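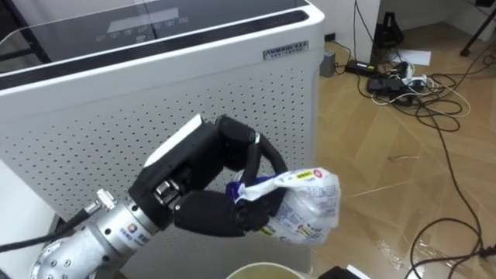

WORKPLACE AUTOMATION / PROGRESS REPORT

Prarkbridge guest rooms, report to De Luca
May 11, 2018

This report covers the second part of the tidying work at Prarkbridge, the staff lodging that Skakico runs for De Luca. Since March the humanoid has been used for picking up small items left on tables, floors and appliances and carrying them in a bucket. The housekeeping team of 23 still does the beds, bathrooms and all wet cleaning.

Packaging and light plastic are now part of the regular routine. Small containers with lids remain on the list of items a housekeeper must check, as they may belong to a guest and should not be thrown out. 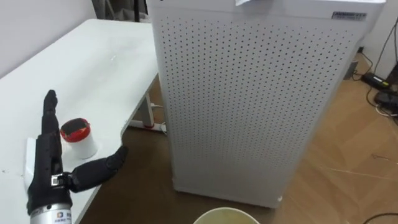 Changes to housekeeping work

Housekeepers used to start each room by clearing it. On days when the robot runs, they start with the bed. Several said this saves their backs, and almost all asked that the robot be out of the room before they come in. We changed the schedule to allow for that.

Two members of the team have been trained to start and stop the machine and to watch the cable and the overhead tether. Their pay grade has not been changed. They raised this in March and we ask De Luca to decide on it before the next period. No hours have been cut, and we have told staff that none will be during the trial.

Cloth is slower to handle than anything else.
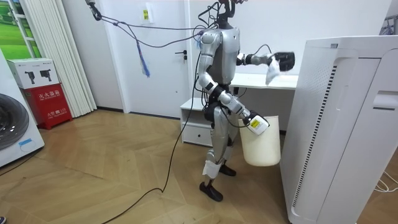
A housekeeper still sorts what is in the bucket afterward, and this sorting was not in the original work plan. It has been added to the task sheet and should be counted as paid time. The team at Atumport has asked for the same sheet.

Spending on training so far is $600. We have 63 rooms left to schedule and will send the room list separately.

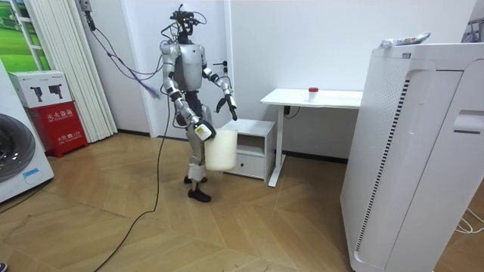

The robot with its bucket, beside the cabinet and desk.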